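Cable trailing across a shared desk: who is responsible for securing it?
Posted in Workplace and Premises, Tulmont Community Help

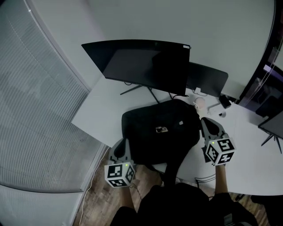 A desk with two monitors and a thin cable running near the base of the larger one.

I write on behalf of a small lettings advice service which occupies two rooms in the Coltau building at Steravville. Our tenancy began in September. The lease states that the landlord maintains "fixed electrical installations" and that the tenant maintains "all portable equipment and its leads". The desks and the under-desk sockets were supplied with the rooms. The screens are our own.

The landlord's agent has asked us to secure all loose cables before the next inspection and has quoted a charge of 350 pounds for doing so on our behalf. We should be grateful for guidance on two matters. Are we obliged to accept the agent's contractor? And does a cable on the desk top, as opposed to one on the floor, need to be dealt with at all?

Tulmont Tenants Desk
The wording you quote places the leads with you and the sockets with the landlord, although the position should be confirmed against the full lease. Unless another clause names an approved contractor, you may ordinarily carry out the work yourselves. We would suggest that you reply to the agent in writing, state that you will attend to the cables, and ask which clause the charge is made under.

As regards the desk top, cables should be kept clear of the edge and should not be under strain when a screen is turned. Floor cables are the more serious concern and should be routed along the wall or placed under a cover. Please retain a short written record of what was done, with the date. Ours is a single page and has been accepted at every inspection to date.

Formal notices should be sent to the agent's registered office and a copy kept. The reference on our own correspondence was Form 1508, but the number may differ for your building.

hallkeeper501
Agree with the above. The charge seems high. We used adhesive clips and two lengths of floor cover from Wróbel and paid 30 pounds in total. Clean the surface first or the clips will drop off.

Steravville Small Offices Group
Members should note that the under-desk sockets must not be opened or moved by the tenant, even where a screw is loose. Any such fault is to be reported to the landlord. Where an extension lead is in use, one should not be plugged into another. We have no view on the charge, as we have not seen the lease.

Last reply: April 2, 2022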